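Stemix sub for Trarnside vs the Marketti dub — where do I start?

Forum: Series Discussion

kelpie_dan
Tuesday, April 23, 2019

I've had Trarnside on my list since March and finally have a week off work to get through it. There seem to be two ways of watching it in English, the Stemix subtitled set and the Marketti dub, and I keep reading that they're practically different shows after the first arc. 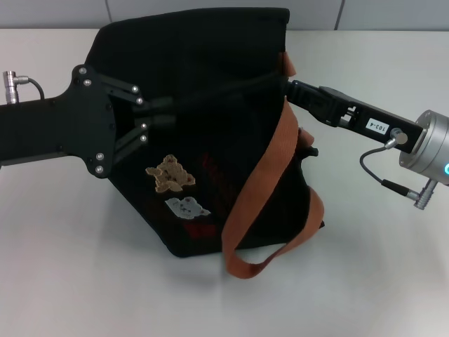 I don't mind subs or dubs in general. What I want to know is whether the dub changes the story or only the dialogue. A friend told me it cuts the harbour episodes completely. I also don't want to spend $30 on one set and then find out I should have bought the other.

No spoilers past episode four please.

rosella77

Sub. The dub doesn't cut the harbour episodes but it moves them. They sit before the exam arc in the dub and after it in the original. Zakaria's whole behaviour in the exam arc makes less sense if you've already seen what happened at the harbour, so you lose the slow build.

The translation on the Stemix discs is a bit stiff. You get used to it.

Yayra Nutsugah

I'd go the other way. I watched the dub first and the sub a year later, and I preferred the dub's order. The original spends four episodes on school stuff while you wait for the plot to show up. Moving the harbour forward gives you a reason to care about the exam.

The voice cast is also good, apart from the little brother.

rosella77

The school episodes are the plot. The show is about whether he wants to stay in the guild, and that's where he decides. If you already know about the harbour you're just waiting for him to catch up.

Yayra Nutsugah

We've had this argument in the other thread and I don't think either of us is going to move. My point for the OP is that the dub is a fair way to watch it. It isn't butchered the way people say.

tinny_mick

Music is the bigger difference for me. Marketti replaced most of the background score, and the quiet scenes on the ferry now have a synth track over them. The opening and ending songs were left alone. If you care about the soundtrack, get the sub.

Also the dub set has the colour a bit off on disc two. Everything goes slightly green. I thought it was my telly until I tried it at my brother's place.

kelpie_dan

Thanks all. So nothing is missing from the dub, it's just in a different order with different music?

Maham Afridi

Nearly. The recap episode is gone, and so is a short conversation between Zakaria and the ferryman right at the end of episode nine. It's only a minute long but it gets referred to later. The dub rewrites the later line to cover the gap.

I'd say sub for a first watch. I liked the dub, I just think you should see it in the order it was made and then decide.

One thing to check is which pressing you're buying. The first Stemix run has a subtitle timing fault on the last disc, where the lines come up a second or two late. The second run fixed it. The spine on the fixed one is grey, the old one is white.

tinny_mick

Didn't know that about the spine. Mine's white and yes, the last disc is late.

The manga is worth a look too if you end up liking it. It's 18 volumes and the anime stops partway through the eighth, so there's plenty left.

rosella77

Seconding the manga, though the ending is rushed.

Yayra Nutsugah

The ending is fine.

kelpie_dan

Found a grey spine one second-hand for less than the dub set, so I've ordered that. Should be here Friday. I'll stay out of the spoiler threads until I'm through the harbour.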